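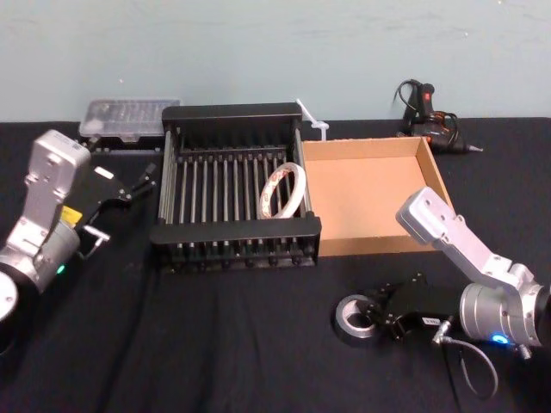
Photograph: Kastel workshop, Hirnwood

Ask anyone at Kastel when a robot will tidy the kitchen and you'll get a kind smile and, quite possibly, a cup of tea. I spent a long April afternoon at their Hirnwood workshop, watching a pair of arms learn to put things away, and I came home oddly fond of my own two hands.

Tape, you see, is a lovely test (who doesn't have a drawer full of it?). A roll lying flat offers very little to get hold of, while one standing up in a dish rack is another puzzle altogether. On a good day, I was told, the arms manage around 80 tidy-ups before tea, and the team at Pons, over in Zullville, would be delighted with that. Mine takes me 11 minutes, grumbling included.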